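Hand-Held Gripper Comparison: Pre-Use Inspection Checklist

Site: Hondby, ground floor trial area
Project: Stutudance
Date of inspection: August 4, 2024
Inspected by: Everett Kasprzak
Units covered: Aston hand-held gripper, Perić hand-held gripper

Mark each item Pass, Fail or Not Applicable. A comment is required for every Fail. A unit with an open Fail under Section A must not be taken into a trial session until the item has been signed off.

Section A. Gripper body and pads

A1. Housing free of cracks, sharp edges and missing screws.
Aston: Pass. Perić: Pass.
Comment: Light scuffing on the underside of the Perić unit. No action required.

A2. Pads seated fully and not lifting at the corners.
Aston: Pass. Perić: Fail.
Comment: The lower corner of one pad lifts when pressed sideways with a thumb. Pad to be replaced from stores and the item inspected again.

A3. Trigger returns to the open position when released.
Aston: Pass. Perić: Pass.
Comment: The trigger was pulled and released 20 times on each unit. The Aston trigger is noticeably stiffer, and operators with smaller hands have reported tiredness during longer sessions. This is recorded for the comparison and does not affect the result.

A4. No pinch point accessible to the operator's fingers during normal grip.
Aston: Pass. Perić: Pass.

Section B. Camera and cabling

B1. Camera mount tight; no movement when the unit is shaken gently.
Aston: Pass. Perić: Pass.

B2. Lens clean and free of scratches.
Aston: Pass. Perić: Pass.
Comment: Lens on the Aston unit wiped before the check. Cloths are to be kept with the units and not in the office.

B3. Cable secured along the body and clear of the trigger.
Aston: Pass. Perić: Not Applicable.
Comment: The Perić unit records to internal storage.

B4. Recording starts and stops on command, and the file opens afterwards.
Aston: Pass. Perić: Pass.

Section C. Trial area

C1. Lighting switched on and adequate for the camera.
Pass.

C2. Marker pattern fixed to the wall and not covered by furniture or coats.
Pass.
Comment: Both units are to be started facing the same marker so that the recordings can be compared.

C3. Tables stable, with test objects placed away from the edge where practicable.
Pass, with comment.
Comment: The cardboard box was on the far edge of the light blue table. Objects used in the comparison should be moved inwards before the first run.

C4. Water containers kept apart from powered equipment.
Pass, with comment.
Comment: The large water jug is to stay on the black cart. It must not be moved to a table on which controllers or chargers are in use.

C5. Other persons in the area informed that a trial is to take place.
Pass.

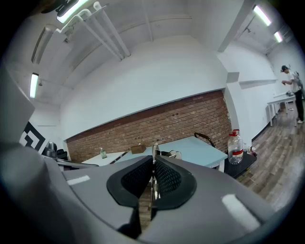 Section D. Actions arising

D1. Replace pad on Perić unit and repeat A2. Responsible: E. Kasprzak. Open.

D2. Add a line to the operator sheet requiring a break after 3 consecutive runs with the Aston unit. Open.

D3. Place lens cloths in both carry cases. Closed during inspection.

This checklist is to be repeated before each block of trials and whenever a pad, camera or trigger part has been changed. The form is due for review in January 2026.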